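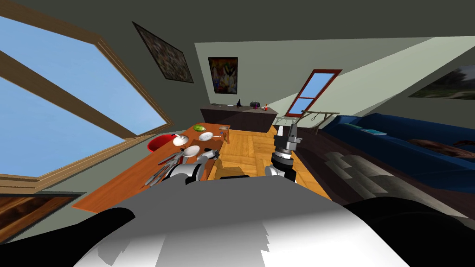

Donal Carroll wrote in to say that I had the vapour barrier on the wrong side, that any builder in Hulbridge would have told me so, and that the damp on the underside of the felt was my own doing.

He is half right. The polythene is on the warm side, under the insulation, where it belongs. The damp was still my own doing, for a different reason, and the rest of this post sets out what I found.

2018-06-18
Posted by Nuala Fahy

Search this blog Go

The house has a cold roof: insulation at ceiling level, unheated space above it, bitumen felt under the tiles. That arrangement depends on outside air moving through the loft from eaves to eaves. Warm air from the bedrooms will always get up there, through light fittings and round the hatch, and it carries water vapour with it. If the loft is ventilated the vapour leaves. If it isn't, the vapour condenses on the coldest surface, and on a clear winter night the coldest surface is the felt.

When I topped up the insulation last August I laid the second layer at right angles to the first, as you should, and pushed it well out to the eaves, as you shouldn't. The gap between the top of the wall and the felt is narrow on this roof. The new quilt filled it completely along the north side and partly along the south.

I bought two Boma loggers in the autumn, one for the ridge and one for the north eaves. They record temperature and relative humidity, and the clip-on cover is badly made, but the readings agree with each other when the units are left side by side overnight. The ridge logger behaved as expected. The eaves logger sat above 90 per cent for most of January, and the rafter feet nearest to it had grey spotting when I got in there with a torch.

The repair was simple and unpleasant. I pulled the quilt back from the eaves and fitted rafter trays, which are shaped plastic sheets that hold the insulation down and keep an air path open above it. The ones from Utis were slightly too wide for my rafter spacing and had to be trimmed with snips. Ó Dálaigh sells a narrower type, and I would order those if I did it again. The lot came to 319, including the draught strip for the hatch and a new pair of knee pads.

The hatch matters more than I had assumed. Mine was a sheet of painted board resting on a batten, with a visible gap on one side. I glued 1000 mm of foam strip along each of the long edges, did the short ones with the offcuts, and added two catches to pull the board down on to it. The bathroom fan also vented into the loft through a duct that had come off its collar. I have no idea how long it had been like that — possibly since before we moved in.

Since the end of February the eaves logger has stayed within 8 per cent of the outdoor figure on most nights. Spring is an easy test, so I don't put much weight on it yet. The spotting has not spread, and the timber meter gives a normal reading at the rafter feet.

On Donal's other point, about swapping the felt for a breathable membrane: yes, if the tiles are coming off anyway. Mine aren't. A membrane would also still need the gap at the eaves checked, as some products are sold for use without ventilation only where the ceiling below is properly sealed — and mine has downlighters in it.

I will download the loggers again in August and put the readings up as a plain text file.

Recent posts
Refitting a fan duct without taking the ceiling down
Reading a timber moisture meter
Downlighters and why I regret them
Lagging the cold tank
Gutter brackets, part 8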